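Wardale open day: a visit to the mattress and pad works

The Wardale building opens to the public once a year, on a Sunday in April, and this was my second visit. I went the first time with a school group and saw very little because I was counting heads. This time I took the early bus, got to the gate at 9:30 and had the whole morning.

Wardale makes mattresses, mattress toppers and padded covers for treatment couches. Most of what leaves the building goes to guesthouses and small clinics, and some is sold under the Bastos name in furniture stores. Parking is behind the loading dock. Entry is free, but you sign a sheet at the front desk and get a paper badge. Closed shoes are required and they do check. A man ahead of me in sandals was lent a pair of rubber clogs.

Groups leave from the lobby every half hour. Mine was led by Benedita Azevedo, who has worked there for 4 years, first on the sewing floor and now in the finishing rooms. She spoke clearly and did not rush anyone. The tour was supposed to last an hour and ran over by twenty minutes, mostly on account of questions.

We started in the fabric store. The rolls are kept on steel racks, heaviest at the bottom. Each roll has a card with the supplier, the width and the date it was opened. Most of the cover fabric is off-white, cream or pale gray. Someone asked why there was so little color, and Benedita said guesthouses want something that looks clean and matches any sheet. The darker fabrics are for clinic couches and are kept at the far end. Some of the thread comes from a firm called Pemen and is stored in closed bins to keep the dust off.

The quilting area is next door and is the loudest part of the building. We were given foam earplugs. The top fabric, the filling and a thin backing go in at one end, and a stitched panel comes out at the other. The machines were run for us for two or three minutes, then stopped so she could talk. She passed around squares cut from three different panels. The cheapest one felt fine to me, but if you squeezed it you could feel how thin the filling was. The best one sprang back slowly and was a good deal heavier.

After that we went through the cutting room. Panels are laid out on long tables and cut to size, and the offcuts go into sacks. A local animal shelter takes what it can use. There is a chart on the wall with the standard sizes, and a separate one for odd orders such as boat bunks and camper beds. Boat bunks are the worst job, we were told, as no two corners are the same.

The sewing floor was quiet, with only two operators in for the open day. One was closing a border with a tape edge, which means steering a whole mattress around a corner while the needle keeps going. She did one complete side and people clapped. The other was joining cover panels. A wide cover often has a seam down the middle, and the two halves have to be fed at the same tension. If one side is pulled harder, the seam puckers and the cover never lies flat. He showed us a reject with this fault. From a few feet away I would not have noticed it.

Finishing is at the back of the building, past a pair of swing doors. The walls are plain white there and the light is even, which helps when you are looking for marks on pale cloth. Benedita spent the longest time on this part. Covers and pads are laid out, smoothed by hand from the middle toward the sides, and checked for pulled threads, stains and lumps in the filling. Small wrinkles are allowed. A soft cover will always have a few, and they mostly go once there is a sheet and some weight on it. A hard crease is different and gets sent back for steaming.

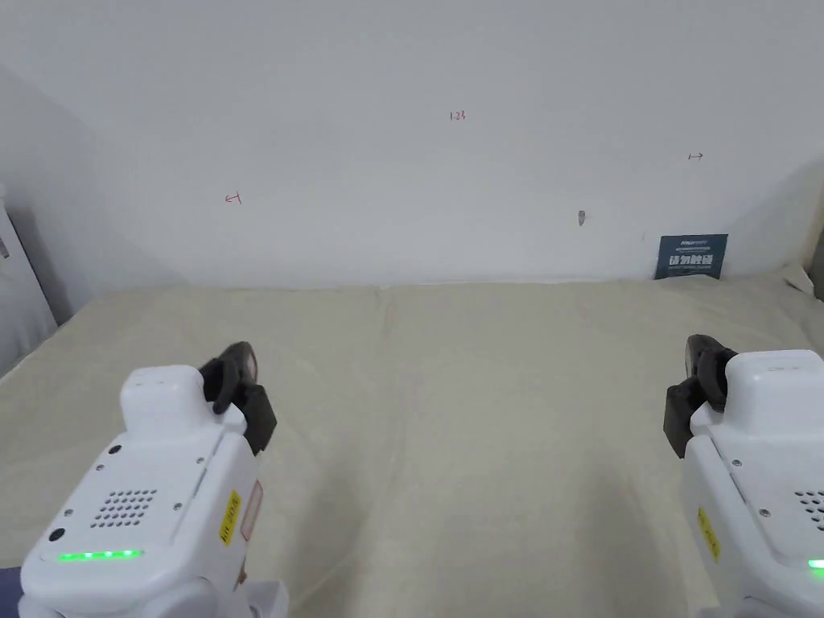 Page last changed: April

The cream surface in the finishing area has a faint seam down the middle of it, and I looked at it for some time after the talk on the sewing floor. The fabric is soft-looking, with gentle wrinkles and a few shallow dips where the shadows collect. With a bare wall behind it there is nothing to distract the eye. I could see why they prefer to check things in a room like that.

We were then allowed to try it ourselves on a practice topper. The method is flat palms, light pressure and no dragging. I dragged. The filling bunched up near one corner and had to be worked back with the fingertips. A girl of maybe ten did a much better job than any of the adults.

Packing was the last stop. Toppers are folded in thirds and rolled, then slid into a plastic sleeve. Full mattresses go flat into bags on a stand. The sealing machine is a Jallix, quite old, and it was switched off, so we only heard how it works. Customers are told to open the bag within 2 months. Left rolled any longer, the filling takes more time to recover, and the corners may stay slightly turned up for the first week.

There was coffee and sponge cake in the canteen afterward, and a table of seconds for sale. Pillow protectors went quickly. The single toppers with small faults were 245 each, which I thought was high for a second, and I did not buy one. I did get a bag of offcuts for cushion stuffing. According to the notice by the door, last year's open day brought in 1,000 visitors, and it looked busy again by the time I left just after noon.

A few practical notes. Go early if you can, as the first groups are smaller and you can hear the guide. The building is on one level apart from the canteen, which is up a short flight of stairs. Photos are allowed everywhere except the cutting room, where customer orders are on display. The restroom is next to the fabric store and there isn't another one further along the route. The bus back to town stops across the road from the gate, and on Sundays it runs once an hour.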